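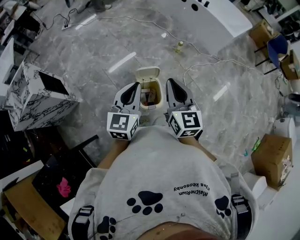

Re: Open day at Skellinitz, who is going and what to expect
15/04/2024
Posted by Raed Khoury

Hi all,

Replying to Ntombi's questions below, with the list copied in as a few others wrote to me off list asking much the same thing.

> From: Ntombi Mathebula
> I have the open day down for later in April but I don't know what we
> would be looking at. Is it finished robots, or the collection side?
> Elie told me there was a trash bin task and you could try the
> grippers yourself. Also, is it worth bringing the students, and how
> long does it take? We would be coming from the Pondari office, so
> I need to book the van if it's more than four of us.

It is mostly the collection side. I went over with Fares Dabbas for the preview and we spent most of our time at the household station. The operator wears a harness with a strap over each shoulder and holds a gripper in each hand. Each gripper has a marker cube on it with a small green light, and the finger in front of it is light gray with a black pad. I had expected the hand-held units to be bigger.

The bin task is done on the floor. It's a small cream-colored bin with a hinged lid, and the operator works with one gripper on each side of it. The full task as they explained it to us is open the lid, take out what is inside, close the lid, step back. They count a run as good only if the bin stays where it was put. Fares asked how many good runs they have so far and the answer was 3,928 across all the household tasks. They did not have a separate figure for the bin.

Visitors can try it. Each slot is 22 minutes, including getting the harness on and adjusted. My first try was poor. I kept aiming with my wrists and the operator told me to move from the elbow and slow down. It went better after that. Wear something you can bend over in and shoes that don't slip, the floor is smooth tile. Watch the cables too.

There is also a talk by Lama Khasawneh on how the Obeidat group sorts its recordings. It runs 60 minutes with questions. I would go to that before the demo if you can, as the markers make more sense once she has gone through them.

On students: yes, bring them, but the room is a working room and they want small groups. The limit for the whole day is 84 people and you need to sign up under your own name. Elie Nseir has the form. Send him names, not just a head count. If you are coming from Pondari, use the side entrance on the Gultomden side, the front door needs a badge.

Two things I could not find out:

- whether we can take our own video of the demo
- whether the software they use to review the runs will be shown

I have written to Lama about both and will post here when she answers.

Raed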